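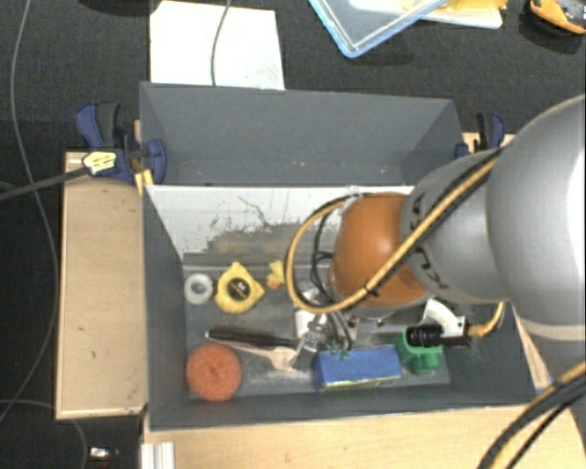 Mixed household items in a gray bin: tape, tape measure, rubber duck, hairbrush.

Household Goods Sorter (part-time, days)

Jilletti, Workham site
Posted 16 February 2023

Jilletti is hiring two part-time sorters for the mixed goods room at our Workham site. We buy unsorted household items by the bin, sort them, and pack them into lots for thrift stores, classroom suppliers and small resellers. Most of what you will handle is the kind of thing that ends up in a kitchen drawer or under a bathroom sink: brushes, combs, rolls of tape, measuring tools, bath toys, clips, cups, chargers, sewing supplies.

The position is open now. We would like both people trained and working on their own by the end of March.

What the work is

You take a bin, go through it one item at a time, and decide where each thing belongs. Our sort list has 81 categories. Some are obvious. A hairbrush goes in personal care and a tape measure goes in hand tools. Others take longer to learn. Tape is split by type, and part rolls go in a different tote from full ones. Rubber ducks and other bath toys go in bath, unless they have a battery compartment, in which case they go to the small electricals shelf.

Once an item has a category, you grade it A, B or C for condition. A is clean and complete. B has marks or wear but works as it should. C is set aside for a second look at the end of the shift. You will be shown how to check the common things, such as pulling a tape measure all the way out and locking it, or running a thumb across the bristles of a brush to find gaps.

Sorted totes are then packed into lots. A lot sheet tells you what goes in and how it should be arranged. You label the lot, enter it on the shared tablet and move it to the outgoing rack.

The other parts of the job:

Wiping down hard items that need it before they are packed
Emptying and sweeping out bins between batches
Keeping the label drawer stocked
Setting aside anything sharp, leaking or that you don't recognize, and telling the shift lead
Helping unload on delivery mornings

The bins get heavy use and some of them look it. Scuffs and scratches are fine. If you find a split or a loose rim, put a red tag on the bin and leave it by the door.

Hours and pay

15 hours a week, worked as three five-hour shifts between Monday and Friday. You can pick your days with the shift lead as long as one of them is a delivery morning. Shifts start at 8 or at 1. There is no weekend work at this site.

Pay is hourly and the rate is given at the first phone call, before you commit to coming in. Training shifts are paid the same as regular shifts. Part-time staff earn paid sick time from the first day.

What we are looking for

You don't need warehouse experience. We have hired people from retail, food service and school offices, and people coming back to work after a long break. You should be able to:

Stand at a work table for most of a shift (stools are available)
Lift a loaded tote to waist height — team lifts are used for anything heavier
Read a printed lot sheet and follow it
Tell similar items apart and keep at it when the bin is a dull one
Show up on time, or call before the shift if you can't

It helps if you know your way around a toolbox or a sewing basket, but the names of things can be learned. Comfort with a tablet is a plus. Closed-toe shoes are required. Gloves and aprons are provided.

The room

The mixed goods room is on the ground floor with step-free access from the parking lot. It is heated, and it has work tables along the window side and tote racks on the other. Music is allowed at a low volume, by agreement with whoever else is on. There is a break room down the hall with a fridge, a microwave and lockers. Please bring your own padlock.

You would report to Jaxon MacPherson, the shift lead, who also does the training. Your first two shifts are spent sorting alongside him. After that he checks a sample from your totes for the first month and goes over any misplaced items with you.

How to apply

Send a short note with your name, a phone number, the days you could work and anything you have done that involved sorting, packing or handling small goods, paid or not. A resume is welcome but not required. Address it to Mared Griffiths, Hiring, Jilletti, 212 Alaoui Street, Workham, or drop it at the front desk on any weekday before 4.

Everyone who applies gets a reply. If it looks like a fit, Mared will call to set up a visit. The visit takes an hour and includes a paid trial sort of one bin. No preparation is needed for it.

We are also keeping a list for summer cover at our Skaravside location. If you would rather be considered for that, write "Skaravside" at the top of your note.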